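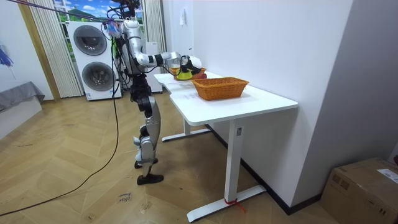

White desk on the herringbone floor.

Grarnidby Residents' Association
Minutes of the meeting held Wed 28 April

In the chair: Dilani Seneviratne
Minutes: Rhun Mathias
Apologies had been received from two households in Basar Court.

1. Minutes of the February meeting
Agreed with one correction. Under item 3, "rear gate" should read "side gate".

2. Parking on Moreira Street
The city has replied to our letter. It will not paint new lines this year but will look at the corner by the pharmacy, where delivery trucks block the view. Residents asked whether permits could be extended to Saturdays. Dilani said the city would want to see a petition first, and that the last one had 66 signatures. Agreed to start a new petition and leave copies at the laundromat and the library.
Action: Rhun to draft the wording.

3. Drainage behind Basar Court
Water is still standing by the bike racks after heavy rain. Gerkance sent someone to look at the drain and has quoted $658 to clear it and replace the grate. One resident felt this was high for half a day's work. Another said the grate has been loose for nearly 8 months and somebody will trip on it. A vote was taken and the quote was accepted, provided the price includes hauling away the old grate.
Action: Dilani to confirm with Gerkance in writing.

4. Trash and recycling
Pickup has moved to the early morning. Cans should be out the night before and back in by the evening. Cardboard left loose beside the cans is not being taken. A notice will go up in both lobbies.

5. Spring planting
Six planters on the Moreira Street side need new soil. The compost left over from last year can be used. A request for tomatoes was discussed and left to whoever does the watering.

6. Other business
The hallway light on the second floor of Basar Court is out again. It was asked whether the bulletin board key has been found. It has not. Rhun will get a new lock.

The next meeting will be at the usual time. Items for the agenda should reach Rhun a week ahead.

Meeting closed at 8:40 p.m.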